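August 2026, Fri, reading notebook

Finished the Sowa proofs last night, all three hundred odd pages of the middle volume. Notes before I forget, review copy is due to Wiltov by end of next week and I have nothing but margin scribbles.

Working title still *The Salt Ledger*. Book two of the trilogy. Book one ended on the ferry with the sister missing and the harbor locked. This one picks up the same night, which I liked, no recap chapter. But if you haven't read the first one you are lost by page 5. Put that up top in the review, spoiler warning too.

First 67 pages: slow. She walks, she hides, she eats what she finds. Good weather writing. Almost no dialog. I kept checking how long till somebody else turned up. Then the lighthouse people come in and it wakes up all at once. Check whether the break is a part break or just a chapter, proof has no part titles (ask Wiltov, could be dropped by the typesetter).

Things that worked
- the two timelines, "then" chapters shorter and shorter as it goes on
- the older woman who runs the kitchen. best thing in it. gets maybe four scenes
- map at the front is finally right, ferry route goes the correct side of the island
- the fight in the boathouse, quick and ugly, over in a page

Didn't
- love interest. Again. He has a scar and a secret and that's all he has
- chapter 18, the whole history of the Ledger told by one man sitting on a crate. Skimmed it, went back, skimmed it again
- everyone "lets out a breath". Started marking them in pencil, quit
- the cliffhanger is the same cliffhanger as book one with a different boat

Rating: was going to go 4, now thinking 3.5. The site doesn't do halfs in the new template. Decide after rereading the ending cold.

Tridar edition vs. Wiltov edition: Tridar has the UK rights and their cover is better (plain blue, gull). Wiltov cover has a girl looking over her shoulder like every other book on that table. Can't say that in the review, or can, but nicely. Tridar text has "grey" and "harbour" throughout, so any quotes have to come from the Wiltov proof. I pulled two from the wrong one already, fixed the first, second is still in the draft!! Page with the lamp oil.

Group read in the workshop: everybody has the schedule, we do the second half next time. Whoever has the spare proof please put it back on the shelf by the window, spine is going, don't bend it flat.

Questions for the session
- is she lying to us in the "then" chapters? dates don't match the letter in book one
- who moved the ledger. I think the kitchen woman. Evidence thin, one line on wet sleeves
- does the middle book need its own ending or is it ok to just stop

Draft opening, attempt two: "Sowa sends her heroine back into the cold with nothing, and for a long while nothing is what we get." Too mean? It's accurate. Try a warmer one tomorrow. 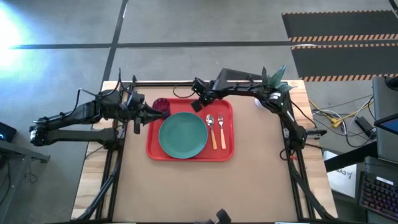 Kitchen chapters are where I'd spend the extra words if Wiltov gives me more than 200 for the print version. Sowa does something clever with meals there. The newcomers eat standing up, out of the pot, and then one evening there's a place laid for the girl and no one mentions it. She stands looking at it for half a page before she sits down. It's as plain a setting as the one on the red tray, green plate with nothing on it yet, spoon and fork side by side, a cup up in the corner, and it carries more feeling then any of the kissing. Quote the bit where she moves the spoon and moves it back. Then cut to the "then" chapter with the sister's empty chair, the join is very neat, maybe the neatest in the book.

Comparisons to use or not: everybody will reach for the usual dystopias. I'd rather say it's closer to a castaway story for the first third and a boarding school story after. Check I didn't already use that line for the Tikex anthology in January. I think I did. Look it up.

To do
- reread last two chapters
- fix lamp oil quote
- mail Wiltov re part titles + word count
- return Tikex hardback, overdue, they have written twice
- book three has no date in the proof, leave that line blank for now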